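Leave the Dishes in the Rack
Opinion
Tue 12 March

My building in Kirkbridge has 18 apartments and one shared kitchen on the ground floor, left over from when the place was a boarding house. A sign went up over the sink there last month. It says dishes must be washed, dried and put away before you leave the room. I want to argue against the middle part.

Washing I agree with. A pan left to soak overnight is a pan left for someone else. Putting away is fine too, in its time. Drying by hand, with a towel, right away, is a habit people hold on to because they were raised with it, and I think it should be dropped.

Start with the towel. The one in our kitchen hangs on the oven door and gets used for hands, spills, the counter and the bottoms of hot pots. By evening it is damp and smells like onions. Then it goes around the inside of a clean cereal bowl. Farzana Barua, my neighbor across the hall, changes hers twice a day and says that solves the problem. It does, if you like laundry. I did that for most of June and ended up washing towels so that I could wipe dishes that were already clean.

A rack does the same job with air. It takes longer, but the time isn't yours. You can go upstairs, read, go to bed. The plates will be ready in the morning and you did nothing for them.

The usual complaint is that a full rack looks messy. I grew up with this one. My aunt, Widad Hattar, would not let a visitor see a wet glass. She had a cabinet with doors for everything, and a kitchen with all of it shut away always seemed to me like a kitchen where no one was going to offer you lunch. A few plates standing up beside the sink tell you that people eat there. I don't find that ugly. I would go further and say that if you own dishes with some color or a pattern on them, the rack is the best place to see them. In the cabinet they sit in a stack and you get the rim of the top one.

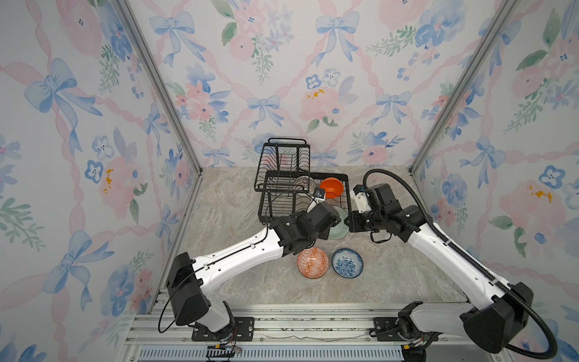 There are limits, and I'll admit them. A rack piled so high that you have to hold your breath to pull out a fork is no longer a rack, it's storage. Cast iron needs drying right away or it rusts. Good knives shouldn't sit wet either. And in a shared kitchen, someone has to empty the thing, so I'd keep a rule for that: whatever you washed at night is back on the shelf by noon.

It also helps to load it properly. Plates go in on edge with a gap between them. Bowls should be tipped so the water runs out, which many people skip, and then they complain on finding a puddle in the bottom. Two levels are better than one if the counter is small.

I have asked for the sign to be changed to "wash, rack, and clear by noon." Farzana is against it and has said so in pencil, underneath the original. We will talk about it at the next house meeting. Until then I'm leaving my plates where they can drip.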